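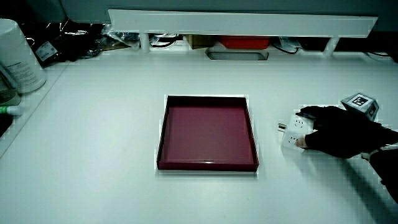 Gripper evaluations in this country are too often settled on the wrong evidence. A supplier's data sheet gives stroke, payload and closing force, and a purchasing decision follows from those three columns. What the columns leave out is the behaviour of the device around ordinary goods, and it is here that comparisons ought to begin. A power strip is a fair instance. A gloved hand takes it from above and behind, thumb low on the body and fingers curled over the top, and the short black cord along the edge is simply accommodated beneath them. A parallel gripper has no such latitude, and a test that uses only machined blocks will never record the difference.

The Trumon working group has spent the period since June comparing two end effectors, the Uvgate two-finger unit and the Bilgin adaptive hand, on the same arm and under the same Gerkden controller. Each was given 300 placements into a shallow tray, using 30 household and workshop articles. On rigid, regular items the two were nearly indistinguishable. On articles with cords, protruding fittings or uneven weight, the Uvgate unit failed 44 times and the Bilgin hand considerably less often, although it was slower throughout.

It would be easy to conclude that the adaptive hand is the better purchase. The group does not hold that view. The Bilgin hand required recalibration after most sessions, and its failures were harder to diagnose, a serious matter for a college or small manufacturer without a resident technician. The Uvgate unit tended to fail in the same way each time, and a fault that repeats can be scheduled around.

Our recommendation concerns method. Any organization comparing grippers should publish the list of articles used, the orientation in which each was presented, and the rule by which a placement was judged successful. Fixed camera views should be retained with the results – a table of percentages cannot show how an object sat in the fingers. Tray dimensions and rim height should be recorded as well, as a low rim forgives errors that a deeper container would not.

Suppliers have objected that such disclosure favours whichever product happens to suit the chosen articles. The objection has merit, and it is an argument for more lists and longer ones. Purchasers in food handling and in electronics recycling do not need the same hand, and should not be asked to rely on the same score.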